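Corn on Monday

Zixuan Meng had the table set up by four o'clock. Her aunt was coming on the late bus from Stindmont and would want to eat as soon as she put her bag down.

The corn came from the stand on the county road. The man there sold it by the dozen, and when she asked for two ears he looked at the pile and then at her.

"Just two?"

"There are two of us."

He charged her 51 cents for the pair and didn't give her a bag. She carried them home, one in each hand, and husked them on the back step. She dropped the husks in the compost and picked off the silk until she got tired of picking.

The wicker tray had been her grandmother's. It used to hold mail. Before that, according to her aunt, it held rice cakes at New Year and a sleeping cat the rest of the time. Zixuan had kept it on top of the refrigerator for 12 years. She wiped it with a dry cloth and laid the corn in it, side by side, and put the tray on the brown mat.

Then she moved it a little to the left, and then back.

The plates were already in the wooden rack. She had bought them one at a time, so they didn't match. Her aunt liked things to match. Zixuan thought about putting the blue one away and decided to leave it where it was. 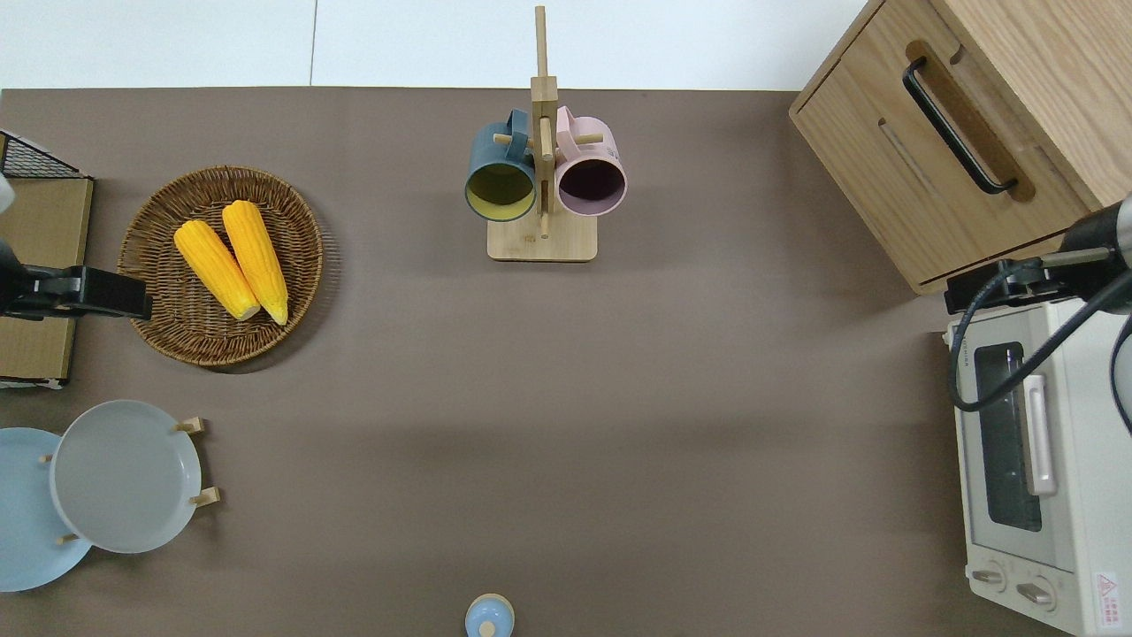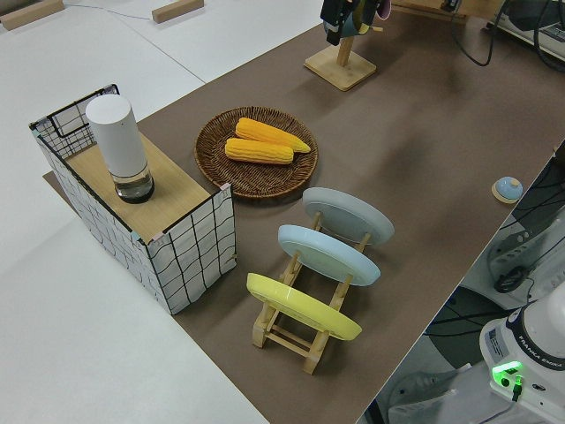
Corn in the wicker tray, plates in the rack.

PART TWO

The bus was late. At seven she filled the big pot and set it on the stove without turning on the burner. At a quarter past, the phone rang.

"We're stopped at Gikomum," her aunt said. "The driver is eating a sandwich."

"How long will you be?"

"It's a large sandwich."

Zixuan sat down at the table. She had not seen her aunt since the funeral, and they had not said much to each other then. There had been a disagreement about the house, and then about who should have the furniture. It had never been settled. The furniture was sold to a dealer who paid 600 dollars for all of it, and they split the money by mail. The tray wasn't on the dealer's list. Zixuan had put it in her car the night before he came, under a coat.

She had never mentioned it. All afternoon she had told herself it was only something to put corn in.

The knock came at almost nine. Her aunt was smaller than she remembered and had one suitcase and a paper sack. She took off her shoes, lined them up by the door, and walked straight into the kitchen. She stood by the table for a while with her coat still on.

"So you had it," she said.

"Yes."

"I looked in every closet. I thought the dealer took it."

"I should have told you."

Her aunt ran her thumb along the rim. She picked up the longer ear of corn, turned it over, and set it down again the way it had been.

"The cat chewed it," she said. "There used to be a rough place. I can't find it now."

"You could take it back with you. It would fit in your suitcase."

"What would I do with it? I get my mail in a box." She unbuttoned her coat and hung it over a chair. "Is that water hot?"

"Not yet."

"Well, turn it on. I've had nothing since noon."

Zixuan lit the burner. Behind her, her aunt was taking plates out of the rack and looking at them one by one.

"I'll have the blue," she said.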